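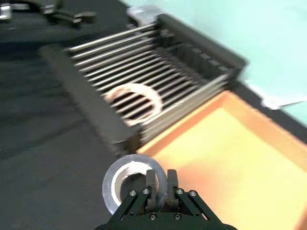
Tape in the dish rack, and other progress

Home | About | The Flat | Archive | Search

6 October 2021

My brother-in-law Kavinda Ekanayake sends me robot news the way other people send recipes. The latest batch concerned tidying up, which he reckons is nearly solved. I had a look, and I'd say a roll of packing tape held on two black fingers with a dish rack waiting underneath is a fair summary of where we are. There's already another roll lying on the rods. So, tape goes in rack. My kids could do that at two, and mostly refused.

I don't want to be a grump about it. Poking two fingers into the hole of a roll and pressing outward is a neat way to hold the thing, and I wouldn't have thought of it. But I've followed this stuff since the Lillbridge people promised a laundry folder by November of some year that has come and gone, and I know how far it is from a nice grip to a clean kitchen. Kavinda says Gato will have something in shops before I retire. I've told him to put 10 dollars on it.

My own kitchen in Flatlow is the test I keep in mind. On a normal night the rack has a colander, four mugs, a lid that fits nothing and a wet cloth somebody dropped on top. Half of it is slippery and some of it is glass. A roll of tape is dry and round and can be dropped without anyone yelling — I'd like to see the same trick with a gravy boat.

And there's the price. The arm Kavinda wants for his workshop at Bepari costs more than 522 hours of what he pays the lad who sweeps up, and the lad also answers the phone. 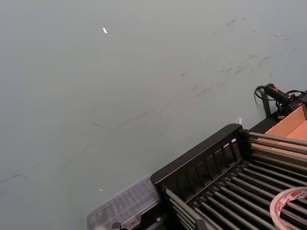 What would change my mind

Clutter, mainly. A bench with a cardboard box, a cabled tool and a tape roll sitting up on the rack is closer to real life than the bare white tables you usually get, and I'll give them credit for the scuff marks. Now let a machine clear the lot, cord included, with no one standing by to help. Then do it again the next day with different junk.

Until then I'm washing up by hand. Kavinda can dry.

Recent posts
The dishwasher and its 196 settings
Why I gave back the robot vacuum
Self-checkout, one year on

Contact | Back to top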